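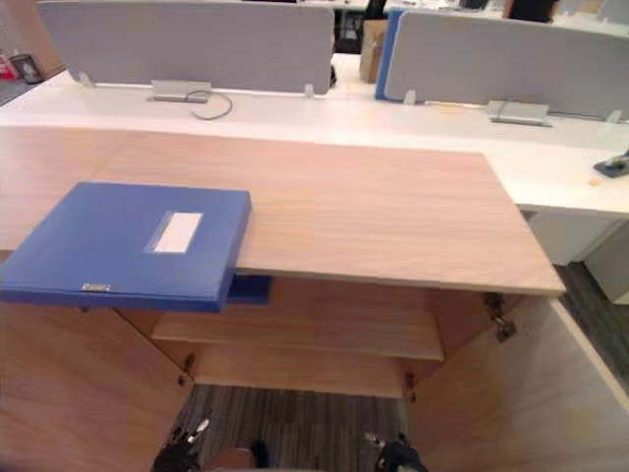
Photo: Fimeck open day guide, Jiltberg office

Setting up the cabinet demo

I ran this one for visitors in March, and it's easy once the furniture is right!

1. Open both cabinet doors all the way. A half-open door will catch an elbow sooner or later.
2. Lay one file box flat on the top, a little past the front edge, so the fingers can get under it. 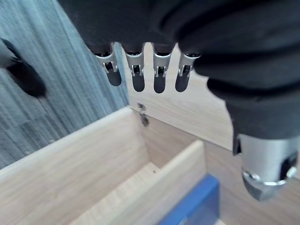
Hand open over the drawer.

3. Start Relex and pick the Ursu profile. Give it 30 seconds to settle - I usually talk to the guests while I wait.
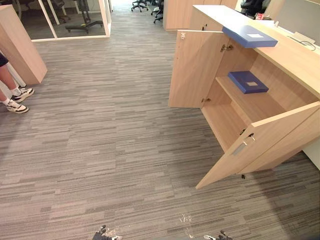 Visitors always want to get closer, so work out where they'll stand before you let anyone in. Keep them out of the arms' reach, and off to the side if you can. With one blue box on the shelf and another up on top, people can follow the job from pretty far back anyway.

CAUTION: Keep the stop button in your hand whenever the arms are on. Don't set it down to point at things (I've done it).

4. Run the first pass at slow speed.

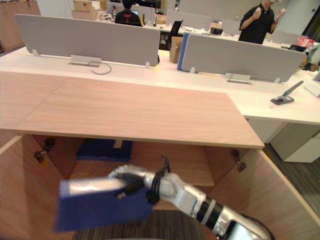

Go up to full speed only after a clean slow pass. I log every run, up to 200 per file, then start a new one.

Note: If Relex shows code 81, close it and repeat step 3.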